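[cloth-manip] Re: grasp candidates on seams, wrist view only

From: Angelica Enriquez
To: cloth-manip list
Subject: Re: [cloth-manip] grasp candidates on seams, wrist view only

Hello Lucero, hello all,

Thank you for the log files. I could replay them in Derley this morning and I have some answers, and one question at the end.

Lucero Palomino wrote:
> We moved the trousers task to the new Pultine release and now the
> planner likes the pocket too much. In 24 of 50 trials the first
> grasp candidate is on the back pocket opening and not on the
> waistband. The score is high, 0.8 or more, so the threshold does
> not help. Did somebody change the edge detector? With T-shirts
> we see no difference.
>
> We use only the wrist view, no overhead camera.

The edge detector is the same. What changed is the step after it. In the old release the edges were grouped by length, and short groups were thrown away. Now they are grouped by contrast, and contrast stitching on denim gives a very strong answer. A T-shirt has thread in the color of the cloth, so you do not see the problem there.

I attach one view from the jeans set that I use for checking. The yoke seam and the top of the back pocket both have the double tan stitching, and the two lines run nearly in the same direction. The waistband is up at the right, crumpled, and it goes out of the view. For the detector a crumpled waistband is many small pieces, and a pocket is one clean line with a corner.
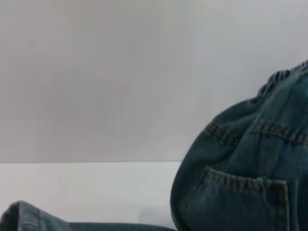

What I would change in your config

1. Set group_by back to "length" for the denim class only. For the other classes the new grouping is better and I would keep it.

2. Turn on the border term. When a candidate region touches the image border, the planner should ask for a second view before it gives a score. At present it gives a low score to the part it can see, and so the waistband loses. I set the weight to 4 and the waistband came first again in most replays.

3. Mask thin light lines inside a pocket region. In my view there is a loose thread over the pocket, pale blue, and the detector took it for a fold. This moved the grasp point by 7 pixels. It is small, but near the pocket opening it can be enough to put one finger inside the pocket and the other one outside.

4. Do not use the height of the mound as a hint for the waistband. I tried it in November – it works for towels, but trousers can be bunched in any way, and the leg can lie flat on the table far from the rest.

About the table line

You wrote also that the segmentation sometimes takes the far table edge as cloth. I cannot repeat this with a white table against a light gray wall. Maybe your table cover has a hem? If yes, please crop to the table plane before the segmentation, as in the Trendus example. The Chaudhary wrapper has an option for it, but the option is read only at start, so changing it in a running session has no effect. I lost an afternoon with this.

My question: do your logs keep the candidates which were rejected, or only the first one? With the complete list I could fit the border weight on your data and not only on mine. Please send them in the same format as before, the compressed file was fine.

I will put a patch for point 2 on the branch when the tests are running again.

Best regards,
Angelica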